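Storneck bench cell, ticket 133: wrist camera view is soft, pick alignment keeps timing out
Opened by Inès Bailly. Status: closed, one follow-up left open
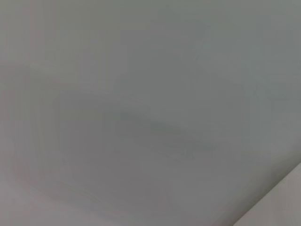 Wrist camera, close to a pale gray surface. Faint darker smudge near the center, lighter wedge at bottom right.

Symptom

The align step on the Flulter arm gives up before it gets a lock. It moves to the approach pose, asks the wrist camera for an edge, waits, and throws error 19 ("no feature in view"). First seen in May, a few runs into the morning, and by lunch it was doing it on nearly every cycle. The arm itself moves beautifully, by the way. No joint warnings, no odd noises, repeatability check passed first time. So I went straight to the camera, and I have to say I had a great time with this one!

What the picture told me

Hardly anything at this distance is sharp. There's a soft diagonal line down in the bottom right corner where the lighter wedge meets the gray, and the align step would love an edge like that if it were crisp. It's a blur, so the edge finder scores it at next to nothing. The dark smudge in the center has no clean outline either. I couldn't tell from one still if it was a shadow, a mark on the surface or something on the lens, so I decided to test all three.

Log

08:40 Power cycled the camera only, left the arm energized and parked. Same soft view on restart. Error 19 again on the first try.

08:55 Cleaned the lens cover with the dry cloth from the kit, then with one drop of lens fluid. A bit of haze came off on the cloth. View slightly brighter, still soft. Smudge still there, so I'm dropping the dirty lens idea.

09:10 Jogged the wrist sideways in small steps with the camera live. The smudge moved across the view as the wrist moved, so it's out in the world and not on the glass. Then I moved the bench lamp and the smudge changed shape. Shadow! Very satisfying to see that on the monitor.

09:25 Backed the wrist straight up in the tool Z direction and watched the focus score. It sat flat for a good stretch and then climbed fast. Best score was with the lens 127 mm from the surface. The approach pose was putting it far closer than that.

09:50 Opened the pose table. The approach height is worked out from the tool length, and the tool length entry was the one for the Ansah gripper, the long one. We have the short fingers on at the moment. The table was taking the long fingers into account for the tip and then applying the short-finger camera offset, and between the two of them the camera ended up nearly on top of the work.

10:05 Found the reason the two didn't match. The tool change routine writes the tool length and the camera offset as separate steps, and if you stop the program between them you get one new value and one old value. I reproduced this twice by hitting pause at just the right moment. I was grinning like an idiot the second time.

Fix

1. Loaded the short-finger tool file by hand and confirmed both values on the pendant.
2. Reran the hand-eye calibration from the Harnenow target. Residual came out well inside the limit.
3. Set the approach pose so the lens stops at the 127 mm height.
4. Raised the align timeout to 300 ms. It probably doesn't need it now, but the old value was tight even on a good day.
5. Moved the bench lamp toward the back of the cell so the wrist throws its shadow away from the pick area.

Result

Ran the full pick program until the end of the shift with no error 19. Edge scores are the best I've seen on this cell. Lock comes so quickly that you barely notice the arm pausing.

If you see this again

Look at the live view before you touch anything on the arm. A gray blur with no hard lines in it usually means you're too close or the focus ring has slipped. Check the tool file first (both values, please, the length AND the offset), then back off in Z and watch the score. Leave the focus ring alone until you've done that. It's locked with a dab of thread paint and the paint was unbroken when I checked.

If the view is sharp and you still get error 19, that's a different problem and deserves its own ticket.

Still open

The tool change routine should write both values in one go. I have a version that does it and it works on the simulator, but I want to try it on the real arm with someone at the stop button. Also on my list: a minimum height check before the align step, so the program refuses to start if the lens is too low. Should only be a few lines.

Inès

Storneck Cell Support | Contact the support desk | Copyright Storneck, all rights reserved | Back to top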